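In Praise of the Bread Basket

4 min read

I own too many baskets, and I have no plans to stop. There are baskets under the bed, a basket on top of the fridge that holds only smaller baskets, and one by the back door that has carried onions, mittens and, for a single night in June, a very young rabbit. So when a shopkeeper at Dotasby told me the store had cleared 12 feet of shelf for plain, low, rectangular baskets (the sort diners used to bring to the table with a napkin and a heap of rolls), I drove over the same afternoon.

Dotasby is a kitchen supply place in an old feed store, with a bell on the door and a floor that slopes toward the street. Everything I love is at the back. You pass the stockpots and the sheet pans and a wall of ladles, and then come the baskets, stacked by color: straw, honey, orange, brown, and a green I couldn't make up my mind about. I stayed until they started turning the lights off.

What gets me about this shape is how little it asks for. A round basket rolls around in a drawer and takes up a whole corner of the counter. A deep one turns into a place where things go missing. A shallow rectangle shows you everything you put in it, it slides onto a shelf, and it looks good at an angle on a table even when it's holding nothing at all.

Most of the ones sold for kitchens now are synthetic, woven from plastic strand made to look like rattan. I used to be a snob about that. Then I left a willow basket in a damp pantry for a winter, and the smell cured me! Synthetic strand can go in the sink with dish soap and a soft brush, and you can hand it to a four-year-old full of clementines.

Color matters more than I expected. I went in sure I'd want the palest straw they had, and I came home in love with a deep chocolate brown. It has little reddish-purple glints along the strands where the light hits, like the skin of a good plum, and on a white table it has real presence. The golden-orange is the cheerful one of the family, all toast and marmalade, and I like having it farther back on the table where it can glow a bit. 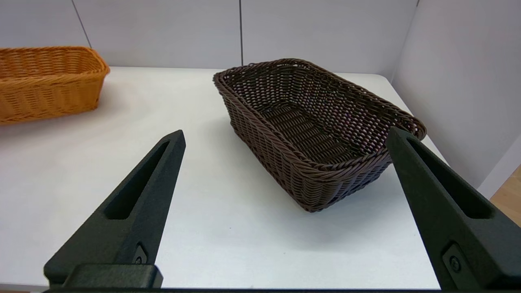 How to pick a good one

Start with the rim. It's where your hand goes every time, and it's where a cheap basket gives up first. You want it thick and rolled, with the strands twisted around each other like rope, and no sharp ends poking out at the corners. Run a thumb all the way around. If it snags, put it back.

Next, look inside. On plenty of these the floor is a different weave from the walls, wide flat strands in bands down below and a tight slanting pattern up the sides. I love that change of texture, but crumbs love it too, so turn the basket over and give it a whack over the sink now and then.

Then set it on something flat and push down on one corner. A rocker will annoy you at breakfast for years.

What goes in them

Bread, obviously, with a cloth underneath. Past that, I've become a bit of an evangelist. The brown one has done duty for the mail, for tea bags and for the seed packets I swear I'll plant. A neighbor keeps her Pilterora spice tins in hers, labels up, and can find the cumin in the dark. At the Mangubat Café, where I eat eggs more often than I should, every table gets one with the jam, the hot sauce and the sugar, and the whole lot lifts away in one go when the plates come.

My only rule is to leave room. Three-quarters full looks generous, and full to the brim looks like a garage sale.

I went back to Dotasby last week for one more, a long narrow one for the windowsill. They were out.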